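Mending at home: notes for the Friday talk at Fallell library
Slide 1, leave this up while people find their seats

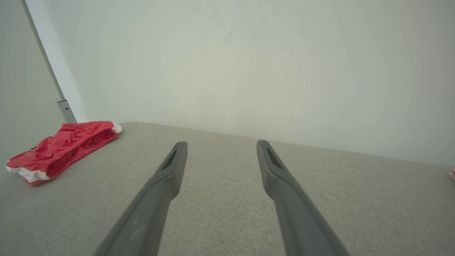 Slide 1: fabric.

Good evening, and thank you all for coming out, I know it's a miserable night and the car park at Fallell is no joke after dark. (Pause here, let the latecomers settle, say the tea urn is on at the back.)

Start with my gran's button tin. She had a Neteck biscuit tin with what she swore were 100 buttons in it, and when I finally tipped it out on the carpet there were 44, and 2 of those were toffees. Wait for the laugh, if there is one! Then say that I learnt to sew on a button from that tin when I was 13, and very badly too, with the thread pulled so tight that the cardigan puckered.

Slide 2, thread. Hold up the two reels. Go slowly on this part, last time I rushed it and had questions about it all through the tea break. Ordinary polyester thread will do for most shirts and school skirts. Wool wants wool, or something with a bit of give. Don't get drawn into the beeswax argument, there's always somebody, and we can be very happy talking about it afterwards.

Slide 3, darning. Pass round the grey sock and the mushroom. Say that the first darn you ever do will be lumpy and that you should wear it anyway, preferably inside a boot. Weave over, under, over, under, and leave a tiny loop at each turn so that it can shrink in the wash without dragging. Ask who was taught this at school (usually a good few hands, and lovely stories, but keep an eye on the clock).

Slide 4, when to give up. Sheets worn thin down the middle can be cut and turned sides to middle, which my mother did every April. Elastic that has perished has to come out, I'm afraid.

Remind everyone that the Clonon hall group meets in the small room, bring your own scissors, and could whoever borrowed the pinking shears please pop them back in the box.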